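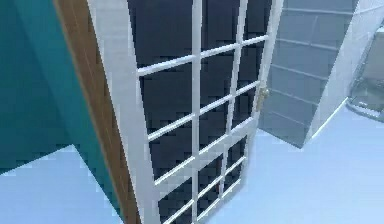
Print this page
E-mail this article

Most planning software for home robots treats a door as a yes or no question. The door is open or it is closed, the route exists or it doesn't, and the planner moves on. I have worked on navigation code long enough to have written that bug more than once, and I think it is time we stopped shipping it. Take the bathroom in our simulator. The door has dark glass panes in a white grid, and it stands open at an angle with its brass handle close to the grey tiles behind it. A planner with a single bit for that door marks it open and goes. It has no idea how much of the gap it can use.

We build our tools at Trokix on the same bit, so I am not pointing at anyone else. Last winter Oda Nyberg ran 900 simulated trips through interior doors with our stock planner. In 60 of them the robot ended up touching the door. When she went through the logs, the map had said "open" every time, and every time that was correct.

The fix people ask for is better perception. I'm in favor of better perception. Glass doors are hard, and dark panes are especially hard, because a depth sensor may return nothing useful from them and the mapping code may take that nothing for free space. But a perfect sensor feeding a one-bit door model still throws away the angle. The planner needs the hinge side, the current angle, and how sure the system is of both. That is three numbers, and none of them is expensive to store.

Macarena Sepúlveda disagrees with me, and her argument is a good one. She says every field you add to the world model is a field that can be stale. Someone bumps the door after the robot looks at it, and now the planner trusts an angle that is wrong. Her team on the Pumel project would sooner stop short, look again, and creep. I have watched their robot do it. It is safe, and it takes 13 seconds to get into a bathroom.

My answer is that stale data should carry an age, and the planner should slow down as the age goes up. A fresh reading earns normal speed. An old one earns the creep. We already do this for people walking in a hallway, so the code is there to borrow.

The other thing I would change is the test set. Ours had plenty of doors, nearly all of them at zero or ninety degrees, since those are the defaults in the scene editor. Anything between had to be set by hand, so few people did it. Random door angles should be on by default in every simulator release, and a team that wants them off should have to say so in its report.

Aqeel Bugti

Print this page
E-mail this article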